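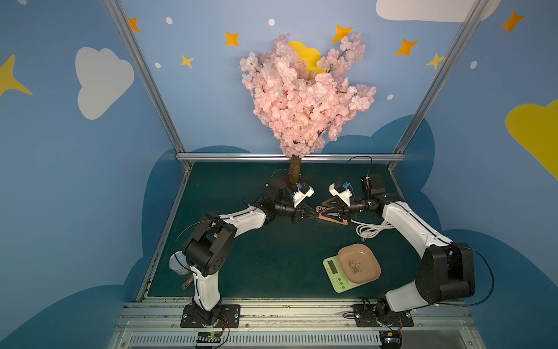

Stindau, 2020-01-31

Stop telling people to just install it. I mean the free tools, the one-click ones, the cleaners and download managers and little toolbars that sit by the clock and promise to look after you. I've been fixing other people's computers for a long time now and I'm tired. So this is going to be short-ish and cranky.

Quick background. In December my brother in law rang me about his laptop. Slow. Fans going all evening. I went over, opened the list of installed programs, and there were three things on it that all claimed to speed up the machine. Three. All of them running at startup. One was called Talla and I'll be using it as my punching bag for the rest of this, sorry Talla, though the other two were no better.

He hadn't gone looking for it. He wanted a program to open a zip file. The zip program came from one of those download sites with four green buttons on the page, and he pressed the biggest one. Anyone would. The biggest one was the site's own installer, and the installer had a page with a grey checkbox already ticked, and under it in small letters, "Recommended setup." Recommended by who?

That ticked box is my whole complaint really.

People who defend this stuff say the same thing every time. It was disclosed. The user agreed. Anel Joubert wrote a long reply to my last column saying exactly that, that an adult who clicks Next has clicked Next, and that free software has to be paid for somehow. She's not a fool and she's half right. Somebody does have to pay. I'd rather pay with money. Give me a price and a button.

But agreed to what? I went and read the Talla license. 423 lines in the window the installer gives you, and that window shows six lines at a time and can't be resized. There's a sentence a long way down saying the program may "offer complementary products from partners during updates." So saying yes one time in the kitchen while the pasta boils means saying yes to every partner from now on. Come on.

And uninstalling. You go to remove it and a sad cartoon face asks are you sure. Then a survey. Then an offer, half price for the Pro version, which he never asked for. Then it wants a restart. Then after the restart it opens a browser page to tell you it's gone — and the updater is still sitting there in the scheduled tasks. I took that out by hand. My brother in law would not have known where to look and why should he.

I'll be fair for a second. Not all small utilities are junk. I use Monden for renaming files and have for years, it does one job, it has no opinions about my registry. One guy makes it. The download is on his own page, one link, and there's a checksum under it for the people who care. When he adds something he writes two sentences about it. Thats it. I've sent him money twice, and I would not have sent him a cent if he'd shown me a cartoon face.

So it can be done. The excuse that everybody has to bundle or die is just wrong, or it's right only for programs that nobody would pick on purpose. Which tells you something.

Now the part where I annoy my own side. We did this. The helpful ones. For years the family computer person (me, probably you if you're reading this) said oh just get a cleaner, just get a driver updater, just grab the free one. We wrote the forum posts. I found one of mine from way back, recommending a registry cleaner to a stranger, very confident, with a smiley. I don't know if it broke anything of his. I do know it couldn't have helped much. Windows does not need its registry combed. Mine hasn't been touched in ages and it boots fine.

Gilles Texier, who I argue with a lot in the comments, thinks the fix is stores. Lock it all down, get everything from one place, no more wild installers. I go back and forth. A store would have saved my brother in law in December, probably. But I've looked through the utility section of a store or two and it's the same cleaners with rounder icons. Search for a plain pdf reader, count how many want a subscription by day three. And the day the store decides Monden guy hasn't filled in the right form, he's gone, and the junk with a full time person for forms stays. So no, Gilles. Not sold.

What I want is boring. Boxes start empty. If it adds a second program, it asks on a page of its own, with the name of that program in normal size type. Uninstall means all of it, one click, no face. And the download sites, the green button people, should have to put the real file first. They know which one is the real file. They've got ad money riding on you not knowing.

Dunstan is the one site I still send folks to, and even there I tell them to skip the top banner. It used to be cleaner. Last I looked it had put a "download assistant" in front of some of the older packages, you can get round it with the small text link on the right. For now. I wrote to them. Got a form letter back thanking me for being part of the family.

Meantime do what I do. Go to the maker's own page. Pick Custom every single time, even when it says advanced users only in a scary font. Read the boxes. If a program turns up that you can't remember wanting, take it off, and then check startup, and then check scheduled tasks too becuase that's where they hide. Don't run two antivirus programs at once. And if the machine's slow, look at how full the disk is before you download anything at all. His was nearly full. Videos of the kids, mostly. We moved them to an external drive and the fans quit.

He asked me afterward if he should get something to keep it from happening again. Some kind of program. I said no and ate his pasta.

Comments are open, be nice to Anel.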